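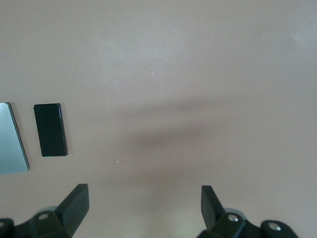

Photo: Corentin Arnaud

VEMTHORPE – The town council has approved a plan to replace 20 miles of aging water main on the east side of Vemthorpe, a job that will close streets in stages and is expected to take 4 years to finish.

The vote came a little after 9 p.m., at the end of a meeting that ran more than three hours. Six members voted in favor and one against. Work is set to begin in August on Rolland Street, where the pipe has broken five times since last winter.

The project covers 3,858 homes and 589 business addresses, according to the plan presented to the council. It includes new mains, new shutoff valves and new service lines as far as the property line. Owners remain responsible for the pipe between the property line and the building, as they are now.

Fabrice Cordier, the town's public works director, told the council that most of the east side system was put in when the neighborhood was built and has been patched ever since. The older sections are cast iron. A few short runs near the rail crossing are even older, and the town has no complete drawings for them.

"We fix one spot and the next weak spot goes," Cordier said. "The crews are good at it by now, but they are doing it at two in the morning, and people wake up with no water. We have put this off as long as we can."

The contract went to Wolteck, a pipeline contractor that did smaller jobs for the town on the west side. Wolteck was one of three bidders. Its offer was not the lowest, but the lowest bid left out permanent street paving and was ruled incomplete by the town's engineering staff.

Money for the project will come from a state loan and from higher water rates. The rate change was approved in a separate vote earlier in the evening. It will be phased in over the length of the project and will first show up on the bills mailed in September. Households enrolled in the town's low-income billing program will not pay the increase during the first year.

The one vote against came from the council member for the third ward, who said she supported new pipe but wanted the town to apply again for a federal grant it was turned down for last year. Other members said another application would push the start into next spring with no promise of a better result.

About a dozen residents spoke during the public comment period. Several asked how they would get in and out of their driveways. Under the contract, driveways can be blocked between 8 a.m. and 5 p.m. on days when crews are digging directly in front of a property. Trenches have to be filled or covered with steel plates by the end of each workday. Residents are to get a notice on the door at least three days ahead of the work and a second notice the evening before any planned shutoff.

Planned shutoffs are limited to eight hours. If one runs longer, Wolteck must bring drinking water to the affected block.

The owner of a bakery on Rolland Street said she was less worried about the shutoffs than about parking. Her busiest hours are before 10 a.m., and most of her customers drive. She asked whether crews could work at night on the commercial blocks. Cordier said night work had been priced and would have added too much to the cost, but that the town would try to schedule the two blocks nearest the bakery for January, when trade is slower.

Another speaker, a retired pipefitter who lives near the crossing, asked what kind of pipe would go in the ground. The plan calls for ductile iron on the larger mains and plastic on most side streets. He said he would have preferred iron throughout.

Parents from the east side elementary school asked about bus routes. The school district has agreed to move two stops during the first phase, and families on those routes will get a letter before classes start. The crossing guard at Rolland and Mill will stay where she is.

The first phase runs from the rail crossing to the library and should be done by the end of next spring. The second takes in the side streets north of the library, including the blocks around the fire station. Those will be done one lane at a time so that trucks can always leave from the front of the building. The third phase, the longest, follows the creek to the town line. The last phase is mostly valves and final paving.

Streets will get a temporary patch when the pipe goes in and permanent paving the following season, after the ground has settled. Cordier said drivers should expect some rough pavement over the first winter. Trees planted between the sidewalk and the curb will be left in place where possible, but the plan lists a number of maples on Rolland Street that stand directly over the existing main. Those will be taken out and replaced with smaller trees once the paving is done.

The Bullirport regional water authority, which supplies the town under a long-term agreement, is not paying for any of the work. It will take part in pressure testing at the point where its line meets the town's. The authority has also asked for a new meter vault at that location – a request the town agreed to as part of the final plan.

Water quality is not expected to change during construction, though some homes may see cloudy or rust-colored water for a short time after a shutoff. The public works department advises running a cold tap until it clears and holding off on laundry until then. Hot water taps should be left closed during that time so that sediment does not get into the water heater.

Property owners who want to replace their own section of pipe while the street is open can sign up with the department. Wolteck has agreed to a fixed price for that work, payable over 24 months on the water bill. The sign-up deadline for the first phase is the middle of July. Owners may also hire their own licensed plumber, but will need a street opening permit if any digging goes past the sidewalk.

A map of all the phases is posted in the lobby of town hall and at the library. The department will hold an open house in the library meeting room from 6 to 8 p.m. during the last week of June, with staff from Wolteck there to take questions about particular addresses. The exact date will be printed on the next water bill.

Until the new main is in service, breaks on the east side will be handled by the department's on-call crew. Residents who see water coming up through the street or notice a sudden drop in pressure should call the public works office during the day or the police non-emergency line after 5 p.m.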